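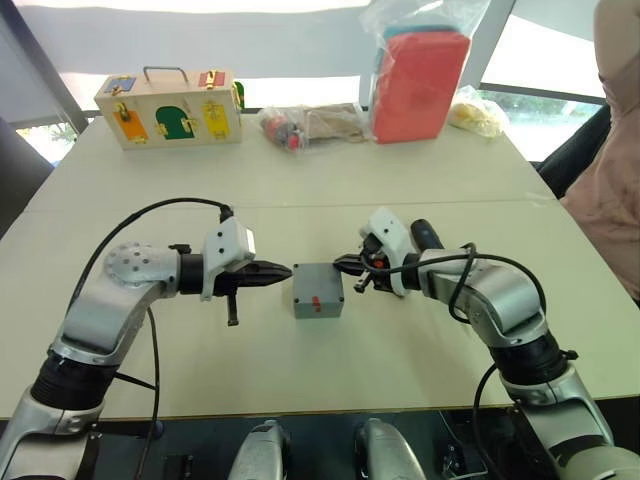
Léonie Ferrand told me last week that a lit garden path is a thing people want for one summer and then spend years walking past in the dark, swearing at it. She may be right, but I have already promised my mother-in-law one, so advice on doing it properly would be welcome.

The path runs from our back gate to the summer house, through grass that passes for lawn if you squint. I have a set of Zatano low-voltage lamps in black, bought in the sale, and a transformer which will live in the shed. The leaflet with it was translated by someone in a hurry and tells me to "bury with confidence". How deep is confidence? Do I join the cable at each lamp or run one long line? And has anyone had trouble with lamps being too bright? The box says 500 lumens each, and next door already think we are landing aircraft.

Posted by gatepost_martin, Warnerley, 16 September 2018

oldspade

500 lumens is daft for a path. Take them back. Solar ones are fine and you don't have to dig.

Gaillard Road Allotmenteer

Solar ones are fine in July, when it is light until ten and you don't need them.
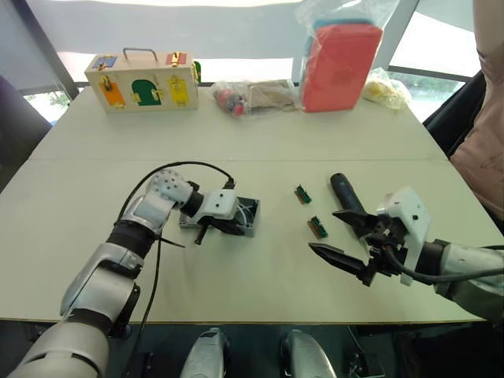 Depth first. Mine is low-voltage cable in conduit, 300 mm down, and deeper than that where I fork the border over, as I know myself. Run one line with a tee at each lamp, and put every joint somewhere you can get at it again. Twisting it up in tape and burying it is how I spent most of one March on my knees. Get proper plastic junction boxes, and don't be mean about the size. A small one like the grey box sitting open there, with a black component and some thin white wires in it, is pleasant to work on at a table and a misery in a flower bed with cold hands. For outside you also need one rated for wet ground, with a gel filling if it is going under the soil. Anything on the mains side of the transformer is a job for an electrician, however good you are at plugs.

As for brightness, 500 is for finding a lost contact lens. Look for something under a quarter of that, warm white, and aim it at the ground. Your neighbours will still complain, but about the bins. 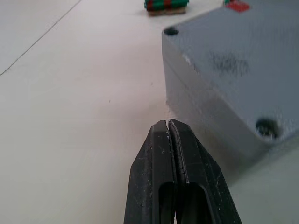 One more thing, about black lamps. I had them along the Grultach side of the plot and they looked very smart in the shop. Matte black shows everything: see how those two dark fingers are covered in little pale flecks, dust and fine scratches, and then imagine the same finish at strimmer height. Mine got splashed with mud every time it rained, and I was out there with a cloth like a butler. The next lot were a dull bronze and I haven't wiped one yet.

gatepost_martin

Thanks both. Lamps going back tomorrow if I can find the receipt, which I last saw in the shed, where there is no light.

oldspade

Solar shed light. Just saying.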